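Search this site Go
Notebook > Garage and elsewhere > Diary

17th January

Up early to reprint the left finger. The old one had developed a lean, like a man at a bus stop, and every time I squeezed the trigger it slid past its partner and pinched air. Isauro says I should have printed it lying down from the start. Isauro says this about everything I print, and this time I lay it down, and it came out straight, and I haven't told him.

Fit was tight in the slotted frame. Twenty minutes with a file, then the small screws, one of which went under the workbench and is now a permanent part of the garage. Borrowed one from the Westora drill, which didn't seem to need it.

Damián called while I was doing this to ask whether the thing could fold laundry yet. The thing can't do anything yet. The thing is a handle with opinions. The plan is still that I do the folding with the hand-held grippers, the recordings go to the computer, and the arm in the garage learns from them in its own sweet time. The arm is currently holding up a paint can lid and doing that quite well.

Moved to the bedroom after lunch for the light. T-shirts are easy, they go where they're told. Denim has a mind of its own.

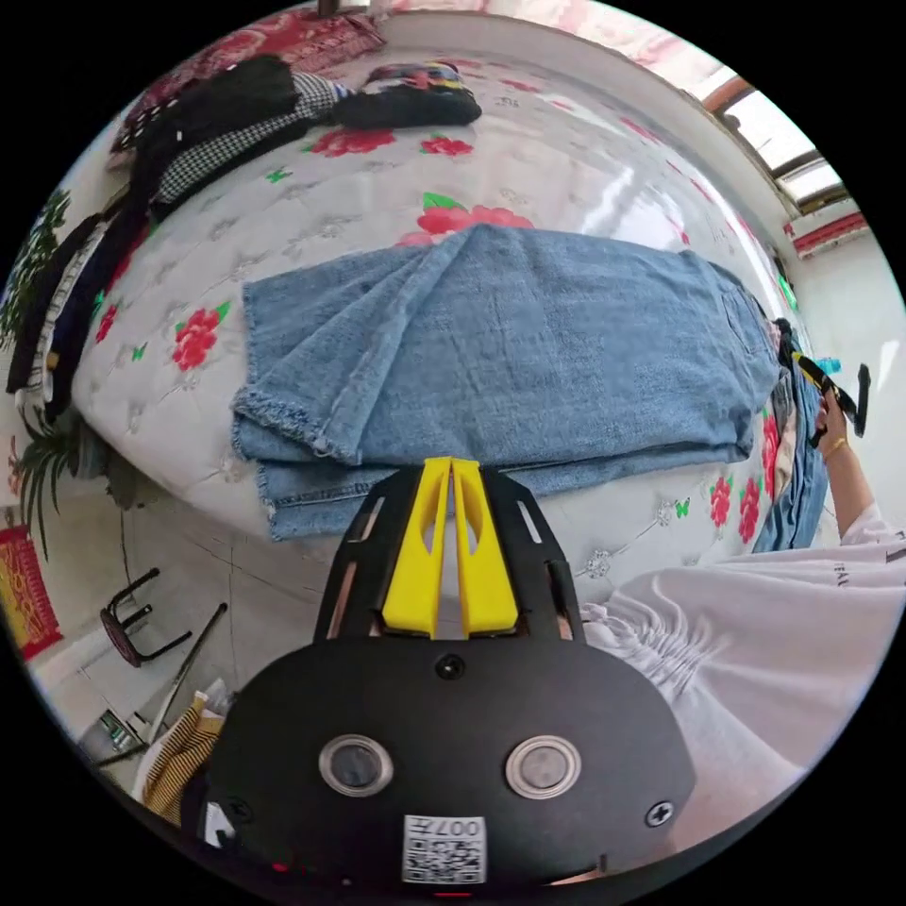

Jeans, legs stacked, waistband still to be argued with.

The trouble is the waistband. The legs come over nicely if both fingers get a good bite near the hem, but up top there's all that doubled cloth, the button, the rivets, and the fingers close on it like someone trying to pick up a phone book with chopsticks. I tried coming at it flat. I tried coming at it from above. I tried swearing, which the microphone has kept.

The frayed hems are a separate nuisance. Threads get in between the fingertips and come along for the ride to the next thing. Must ask Isauro about the rubber he used on his, the Jarstead stuff, though he'll want to tell me the whole story of how he found it.

Recording folder stands at 252 folds, of which I'd be proud to show my mother 2. Damián wants 441 before he'll start the training. I asked why 441 and he said it was a nice square number, so that's the level of science we're at.

Put the batteries on to charge. Left the jeans for tomorrow, folded by hand, the regular kind, in four seconds.

Last updated: in March, to fix the spelling of Jarstead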